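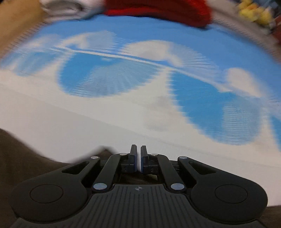

Londell wrote in to say cold water only, always, and never wring a patterned cloth or the blue goes streaky. Half right, I'd say. Cold first, yes. Wringing I'll come to.

So – blue and white cloths, the scalloped border sort. How I wash and fold mine.

Check the label. If it says 60 you can go to 60, but I never do with blue. 30 is plenty.

Marks first. Dab, don't rub. Bit of washing-up liquid on a wet sponge, work from the outside in, leave it while you make a tea. Gravy might need 2 goes.

Wash on its own or with other pale things. No red napkins. Learnt that in March.

Now the wringing. A gentle squeeze is fine, twisting isn't – you get creases accross the white that take ages to iron out. Give it one good shake by the short end and hang it straight away. Not over a radiator.

Iron while still a bit damp. Wrong side up, middle first, then the border. Go round the scallops slowly, point of the iron only.

Folding:
Long edges together, pattern inside.
Again, lengthways.
Then roll it, don't fold it. Old wrapping paper tube down the middle if you have one.

Round cloths are a pain. Fold in half, then bring both curved sides in so you get a long strip, then roll as above. Wont be perfect.

Keep it somewhere dry and dark. Mine go in the Blackwood chest on the landing, blues on top, plain whites underneath.

Updated 17th November, changed the bit on ironing.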